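Workshop Tips: Robot Arm Rules Worth Keeping (and a Few to Ignore)

By Leif Kvam
June 11, 2019

Every small arm sold for the home bench comes with a booklet of safety rules, and most of those booklets read like they were written for a car plant and then shrunk to fit the box. The one that came with my Grelach runs to 49 pages. I read all of it. Maybe a third applies to a guy with a table and an outlet, and the things that do matter are scattered between warnings about forklifts.

So these are the rules I follow, the ones I've bent, and what I think of the stickers.

1. Measure the reach with the arm straight out

Manufacturers like to quote reach to the wrist. Then you bolt on a gripper and the number is wrong. My arm is listed at 900 mm, and the fingers go well past that. Tie a string to the base, stretch it to the farthest point the gripper could get to, add a hand's width, and swing it in a circle. Anything inside the circle is going to get hit someday. Coffee goes outside it. So do you, while the power is on.

2. Don't trust "collaborative"

It's a nice word. It tells you somebody thinks the arm will stop when it bumps into you, under conditions they picked. It tells you nothing about what the gripper is holding. A slow, gentle arm with a utility knife in its fingers is still a knife coming toward you. Look at the whole job, tool and part included, before you decide you can stand next to it.

3. Fix down both ends of the job

People fuss over mounting the arm and then set the thing it works on wherever there's room. If the rack slides a quarter inch, every taught position is off by a quarter inch, and the arm will push into metal as happily as into air. Clamp or bolt the rack. Then grab it by the top and shove. If the table moves instead, fix the table.

I'm also not sold on tall mounts. Raising the arm gets you a better angle on the upper part of a rack, but it also gives every jerk more leverage on whatever is underneath. Check the fasteners at the base after the first 5 hours of running, then once a month.

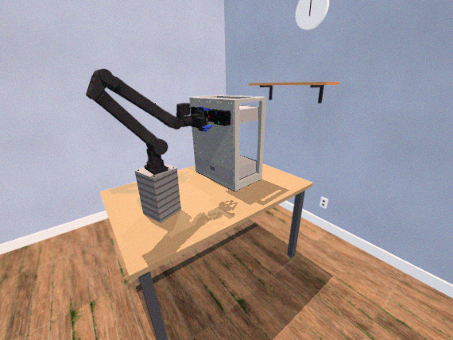
4. Run it on the screen first, then don't believe the screen

Simulation is cheap and I use it for every new job. Clerker is the package I've stuck with, mostly out of habit. It will catch an elbow going through a wall or a forearm that can't make the turn. What it won't catch is a cable that snags, a panel that's bowed, or a table leg that's shorter than the other three. A clean run on the screen earns you one slow run on the real bench with your hand on the stop button. That's all it earns you.

5. Put the stop button where you stand

Granström sells a very handsome stop button with a cord so short it has to sit beside the base. That puts it right inside the circle from tip 1. Buy a longer cord. Press the button on purpose before every session and make sure the arm quits.

6. Unplug before reaching into a rack

Paused is a different thing from off. A paused program can start back up when a sensor clears, and your wrist may be what clears it. Pull the plug, lay it where you can see it, then reach in.

7. About those certificates

A Nustton salesman told me their gripper was "tested to 2,000 cycles" as if that settled the matter. Tested with what load, and at what speed? He didn't know. I've quit paying extra for a badge when the seller can't tell me what the test was. Ask for the report. If they send one, read the page on load before anything else.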